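Cikthorpe allotment rainfall and harvest log – readme

Last touched in January. Still messy, sorry. Read this before you open the spreadsheet.

What's in it
2,739 rows. One row per plot per visit. Covers the Cikthorpe site and the lower half of Ullavgate. Rain in millimetres, crops in grams, notes as written in the old paper books.
54 plots altogether, five of them half plots – those have an H after the number.

Files
harvest.csv – the main one
rain.csv – gauge readings, morning only, taken at 8 unless the notes say otherwise
plots.csv – plot number, which way it slopes, soil (my guess, not tested)
oldnames.txt – bean and potato varieties people spelt six different ways

Where it came from
Dalva Aguiar kept the Ullavgate books and typed up most of them. I did Cikthorpe. Markos Mavromatis checked the rain figures against his own gauge and fixed the ones where the decimal point had wandered.

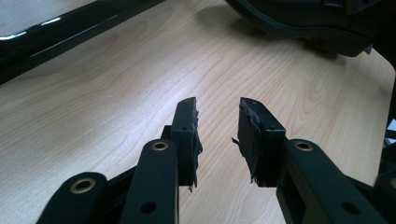

Missing values are blank. A zero means someone looked and there was nothing to pick. Please dont fill the blanks with zeros, it wrecks the courgette totals.

2,082 rows have a weight. The rest only say things like "good lot" or "2 carrier bags" and I've left those in the notes column.

Known problems
Plot 31 and plot 13 got swapped for a while in spring. Think I've caught them all.
Rhubarb is sometimes weighed with leaves on, sometimes off.
Ullavgate gauge was under the elder until it was moved, so early readings there are low.
Dates are day first. Excel will try to change this – don't let it.

Using it
Free to use, share, print out, whatever. Plot holders names have been taken out, keep it that way. Say where you got it if you publish anything.

Still to do
Split the squashes from the pumpkins. Type up the last Ullavgate book. Add frost dates if Markos can find his list.

Corrections to me or Dalva, with the row number pleae.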